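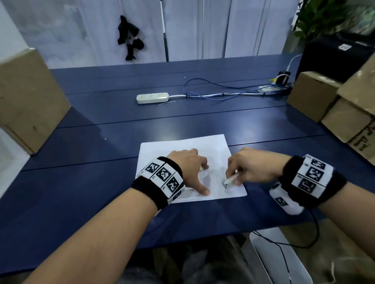 Most people quit drawing because they start with a sheet that is too big and a subject that is too hard, Adeel Rind told the first group at the Jikthorpe drawing table on Friday, July 26, 2024. He asked them to keep it small, use a pen, and leave the mistakes where they were.

Home News Events Classes Contact

2 min read

The free drop-in sessions are held in the back room of the Kiani building on Mill Street and will run for 14 weeks. Each one lasts 90 minutes. Paper and pens are set out on the tables, and people can bring their own if they prefer. No sign-up is needed, but the room holds 62 and the door closes when it is full.

The first session was given over to quick sketches on plain white paper. Rind set a new subject every few minutes, starting with a cup and moving on to a shoe, a set of keys and the drawer's own hand. Erasers were not handed out. He said he would bring them in later in the series, when the group gets to shading.

Jawad Niazi, who runs the room bookings, said the idea was first raised in April, after a one-day sketching event at the library drew more people than it could seat. Fimero, the stationery store on the square, has given over 400 sheets of paper for the opening weeks.

Children under 6 need an adult with them at the table. Older children may come alone if a parent has signed the form at the front desk.

Finished sheets can be taken home or left in the tray by the door. A selection will be hung in the hallway of the Sinivau Center when the series ends, with names added only if people ask for them.

Next week's session covers drawing plants. Parking is behind the building, and the side entrance has a ramp.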